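The House Above Cabrera

June 2019

The road to Cabrera climbs slowly for 11 kilometers, and for most of that way the traveler sees only the wall of the old estate on his left side. It is a dry stone wall, repaired in many places with brick. Then the road turns, the trees open, and the house called Merkomero stands on its shelf of rock with the whole valley under it.

I came there first in March, when the almond trees were already finished and the river was full. Ilham Sqalli was waiting for me at the lower gate. She has studied the house for nine years and is writing its history, a work she began as a short article and which is now, she told me, 687 pages in typescript without the notes.

"People come for the view," she said, "and they stand with their back to the house. I would like them to turn around one time."

The view must be mentioned all the same. From the terrace one looks down on the village, the mill, and a long bend of the river, and behind them the hills go up in 3 steps, each one a paler blue than the last. The builder understood very well what he had. He put the dining room, the library and his own bedroom on this side, and he gave the north side, with its small windows, to his servants and his account books.

He was a dealer in wool, from a family of no special name, and he bought the land cheaply after a bad harvest. The first house was plain: two floors, a flat front, a door in the middle. An old drawing in the library shows it with hens in the courtyard. His son added the tower, which leans a little, and his grandson added nearly everything else. To the grandson we owe the covered gallery, the painted ceiling in the music room, and the stairs of gray stone that go down through the garden to a pond where there was never enough water.

It is the grandson who interests Sqalli most. He traveled much when he was young and came home with sketchbooks full of other people's houses. He copied a window from one and a chimney from another. Some visitors find the result confused. I confess that on my first afternoon I was among them. The gallery has round arches and the tower has pointed ones, and where the two meet there is a corner which no architect would like to sign.

But a house must be seen at more than one hour. Toward evening the sun comes in low under the arches and reaches the back wall of the gallery, where the plaster was mixed with a local red sand, and the corner that troubled me went quiet in the shadow. I stayed there until I could not read my notes.

After the grandson's death the family could not keep all the rooms warm. They closed the music room first, then the tower. The letters of his widow, which Sqalli has read completely, speak about buckets. In one of them she lists which bucket stands under which leak, and asks her sister for the loan of two more. The last member of the family lived in the kitchen and the room above it, with the library locked against mice.

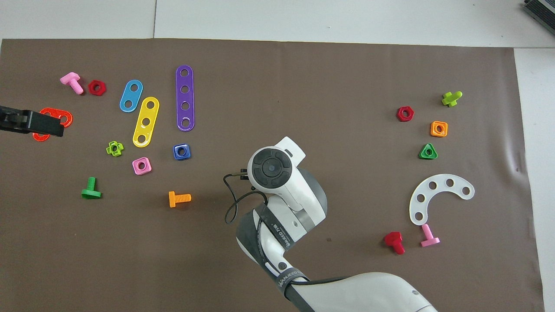 The repair of the roof began under Ramesh Bajpai, a carpenter who had been asked only to give a price for the gutters. He went up into the attic and came down, Sqalli says, with a different face. The main beams were of chestnut and still good. The smaller timbers, from the grandson's time, were of whatever wood he could get quickly, and many of them could be broken by hand.

Bajpai replaced the bad timbers one by one and left the old pegs in place wherever they still held. When I asked him what he thought of the grandson, he looked for a while at the tower.

"He drew nicely," he said. "He was always in a hurry with the part you cannot see."

The painted ceiling is still waiting. It shows the four winds as young men with full cheeks, and the west wind has lost his face to the rain. There are two opinions about him. One is that he should be painted again after the old sketch, which exists. The other is that he should stay as he is. Sqalli belongs to the second party, Bajpai to the first, and they have discussed it, both assured me, in a friendly way.

On my last morning I went down the gray stairs to the pond. The steps are uneven and the box hedges have grown over them from both sides, so I had to walk with my arms held up. There was a little water after all, green and very still. I sat on the edge and looked up at the house until Sqalli called from the gallery that the bus was already at the mill.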